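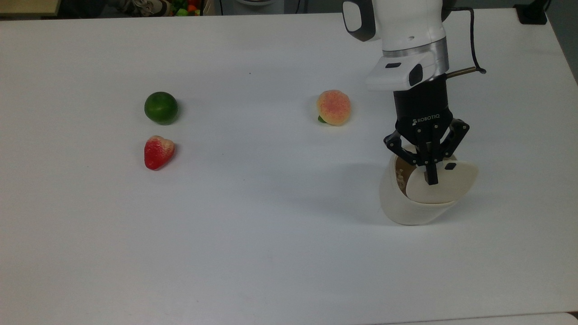 모형 과일, 값을 하는가: 흰 테이블 위의 갤러리

모형 과일 세트를 파는 쪽에서는 늘 '진짜 같다'고 한다. 나는 그 말을 별로 믿지 않는다. 카탈로그 사진은 대개 어두운 나무 그릇에 과일을 수북이 쌓아 놓고 찍는다. 그렇게 쌓아 두면 무엇이든 그럴듯해 보인다. 그래서 흰 테이블에 띄엄띄엄 놓고 보기로 했다. 배경이 밋밋하면 색이 숨을 데가 없다.

세트는 Vellmont에서 주문했다. 상자에는 '주방 장식 및 놀이용'이라고 적혀 있었는데, 장식과 놀이는 요구하는 바가 꽤 다르다. 둘 다 된다는 물건치고 둘 다 잘하는 것을 본 기억이 드물다. 사진은 한 장이고, 과일마다 짧게 적는다.

라임
왼쪽 위의 초록색 둥근 것. 라임이라고 부르겠지만 확신은 없다. 색이 짙고 윤이 나며 표면에 잔잔한 결이 있다. 결은 칭찬할 만하다. 다만 내가 장을 보는 가게의 라임은 이렇게까지 고르게 짙지 않다. Leszek Laskowska는 멀리서 보면 속겠다고 했는데, 멀리서 보면 초록색 탁구공에도 속을 사람이다.

딸기
라임 바로 아래. 빨강은 선명하고, 끝이 뾰족하게 빠진 모양도 딸기답다. 윗면에 분홍빛 도는 흰 부분이 있다. 덜 익은 딸기를 흉내 낸 것인지 칠이 그렇게 된 것인지는 모르겠다. 제조사 설명서에는 아무 말이 없다. 나는 후자에 걸겠다.

복숭아
셋 중 제일 낫다. 연한 노랑과 주황 사이의 바탕에 분홍빛 붉은 얼룩이 퍼져 있어서 한 가지 색으로 밀어 버린 물건처럼 보이지는 않는다. 왼쪽 아래로 초록 잎이 아주 조금 나와 있다. 잎까지 필요했을까 싶다. 가게에서 잎 달린 복숭아를 사 본 게 언제인지 생각도 나지 않는다.

흰 컵 모양
오른쪽의 흰 것은 과일 세트와 별개다. 흰 테이블에 흰색이라 내 취향에는 심심하다. 사진 찍기 좋은 색이라고들 하지만, 그 말을 하는 사람은 보통 흰 그릇을 파는 사람이다.

테이블
무광에 매끈한 흰 상판. 과일 밑에 그림자가 부드럽게 떨어지는 점은 인정한다. 라임과 딸기의 그림자를 보면 둘 다 오른쪽으로 빠진다. 모형의 단점은 색보다 그림자 근처에서 먼저 드러난다는 게 내 지론인데, 복숭아만큼은 꽤 잘 버틴다.

그래서 살 만한가. 아이들 소꿉놀이용이라면 말리지 않겠다. 식탁 장식용이라면 진짜 복숭아를 사서 며칠 보다가 먹는 편을 권한다. Fikri Nugroho는 진짜 과일은 초파리가 꼬인다고 반박했고, 그건 맞는 말이다. 모형은 대신 먼지가 앉는다.

다음 갤러리에서는 Saarela의 채소 세트를 같은 테이블에 올려 볼 생각이다. 가지가 들어 있다는데, 모형 가지가 가지처럼 보이는 것은 아직 한 번도 못 봤다.

2023년 8월 2일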